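The table that Poonam Awasthi won't paint

2023-04-09

Poonam Awasthi has a rule about tables, and she tells me what it is before I've got my coat off. "You sit at it first. You don't look at it, you sit at it. Put your elbows down. If you want to get up again in five minutes it's the wrong height, and it doesn't matter how lovely the wood is."

We're in her workshop at the back of Prarnbridge, up the lane behind the old dairy, and I've come to talk about wooden tabletops. Plain, pale, everyday ones, the sort people eat toast off and do their tax returns on. I could have stayed a week. She has been rescuing and refinishing them for long enough that people in three villages call her simply "the table woman", and she has opinions on everything from beeswax to place mats, most of them delivered while rubbing something with a cloth.

She started, she says, with her aunt's kitchen table. "It had been varnished that orange colour, you know the one. Like a cough sweet. I was going to paint it white and be done with it. I took the sander to one corner to give the paint something to hold on to, and the wood came up so pale, all cream, with these long lines going through it like water on sand. I sat down on the floor. I thought, well, I'm not painting that."

The aunt's table took her most of a February. She did it by hand after the first corner, partly out of nerves and partly because the sander belonged to a neighbour who wanted it back. It's still in her kitchen and she still hasn't painted it.

I ask her what she looks for when somebody brings a table in, and she pulls me over to one that's waiting for its second coat and makes me bend down until my eye is nearly level with the top.

"Now look towards the window. See how it goes dull there, and dull there, and then there's a shiny bit? That's where somebody's arm has been. Years of somebody's arm. You can tell which end the dad sat." (She's guessing about the dad, she admits, though she sounded very sure of it.)

Grain is the thing she comes back to. She talks about it the way some people talk about the weather, with the same affection and the same grumbling. Straight grain is easy to work and a bit boring. Tight, swirly grain is beautiful but tears if you go at it the wrong way. Her favourite is the long, lazy kind that wanders a little across the top and has a darker streak in it here and there.

"People ask me to even it out," she says. "They bring a photo of a table in a shop and it's all one colour, like a biscuit. I can do that, I'll stain it for you if you really want. But I always ask them to live with it bare for a fortnight first. Just a bit of oil on it. Shahzad kept count for me once and hardly any of them came back for the stain."

Shahzad is Shahzad Bugti, who shares the workshop and does chairs. He's at the other end with the radio on while we talk, and joins in when he disagrees, so he joins in a lot. On the subject of oil he disagrees almost completely. Poonam uses a hard wax oil on nearly everything; Shahzad prefers plain soap, the way it's done on scrubbed tables, and says oil turns pale wood yellow.

"It warms it up," says Poonam.

"It turns it yellow," says Shahzad.

They've got two offcuts on the windowsill, one soaped and one oiled, to settle the argument. Each of them showed me the pair separately and each of them told me it proved the point. I have to say I liked both. The soaped one was chalkier and cooler, and the oiled one had the grain standing up much more clearly, with the tan parts looking almost drawn on.

For anybody wanting to have a go at home, Poonam is generous with instructions. Start with the underside, so that you learn how the wood behaves where it won't show. Go with the grain, always, and stop long before you think you're finished. Wipe the dust off with a barely damp cloth and let the top sit overnight, then give it one more very light rub in the morning, when it has gone slightly furry. Use less oil than it says on the tin. "Half," she says. "Then half of that. You want it to look as if you've forgotten to do it properly."

And the cloths! She is fierce about the cloths. Oily rags have to be laid out flat outside to dry and never screwed up in a bin, as they can heat up and catch fire all by themselves. There's a line for them behind the workshop, pegged out like washing.

Her prices are painted on a board by the door. A small kitchen top, sanded and oiled, starts at 71 pounds, and she'll collect if you're on the Moroz road side of the village and can help her carry. The big ones are priced on a visit. She once did a refectory table for a customer called Sławomir Zieliński which had to come out through a window, and she still winces when she talks about it. "We took the legs off, and the window off, and in the end some of the wall. He was very calm. He made soup."

I rang Mr Zieliński afterwards and he confirmed the soup. He also said the table had changed the room completely. "Before, it was dark and we kept a cloth on it. Now we fight about who is allowed to put a cloth on it. The light comes in at breakfast and the whole middle of it goes bright. My wife moved her chair so she could see it."

Light is Poonam's other great subject. She thinks most people choose a tabletop in a shop, under strip lights, and then are surprised by it at home. A pale top throws the daylight back up at you, and in a north-facing kitchen she reckons that's worth more than a new lamp.

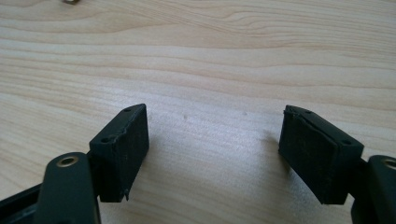
She's equally firm that a bare top needs to be used bare. No runner, no bowl of pebbles. If you must have a plant, stand it on a saucer and move it now and then. Curley, her dog, was lying across my feet by this point and I was taking notes on my knee, and she told me off for it. "There's a perfectly good table in front of you. Lean on it!"

So I leaned on it. It was a very good height.

What about marks? It's the question she gets more than any other, and she was pleased I'd asked, because she had an answer ready with props. White rings from hot mugs generally live in the finish, and on an oiled table you can often rub them out with a bit more oil and a soft pad. Black rings have gone down into the wood and are much harder work. Ink is a nuisance. Turmeric fades if you give it enough sun. Dents can sometimes be lifted with a damp cloth and a warm iron, and she did one for me on the spot, hissing and steaming, and then made me run my finger over the place. I couldn't find it.

"But I'd leave most of them," she says. "Sunee's got a lovely one."

Sunee Phetsri runs the Peleck, the little café by the bridge, and all her tables came through this workshop. The lovely one is a row of tiny crescents along one edge where a former owner must have clamped a mincer. Sunee refused to have them sanded out. I went down for lunch to have a look, and the table by the wall with the crescents in it was taken, by a man with a crossword who seemed settled in for the afternoon. Sunee says it's the one people ask for. She wipes the tops with warm water and a drop of washing-up liquid, dries them straight away, and gives them a new coat of oil when the water stops beading. That's all they get, and they see a great many bacon sandwiches.

Poonam has just taken on a Saturday helper, Lensa Asfaw, who wants to learn the whole trade and has begun where everyone begins here, on undersides. Lensa told me she had no idea you could get so attached to something flat. "I went round to my nan's and I was under her table with a torch. She thought I'd dropped something." Her own first project is a folding table she found for 30 pounds, with a split down one board. She's filled the split and then unfilled it again. Poonam is keeping out of it, with visible effort.

Before I left I asked whether there was a table she regretted. She thought about it for ages, wiping the same bit of bench. There was one she'd sold back in 2000, when she was short of money, a plain long top with a slight wave in it where one board had moved. It went to a couple who were moving to the coast. She didn't take a picture of it and she never got their name.

"If they read this," she said, "it'll be wanting some oil."

The workshop is open most mornings. Go up the lane and listen for the radio. Bring measurements for your doorway, and if your table has legs that unscrew, Poonam would be very grateful if you'd unscrew them first and put the bolts in an envelope.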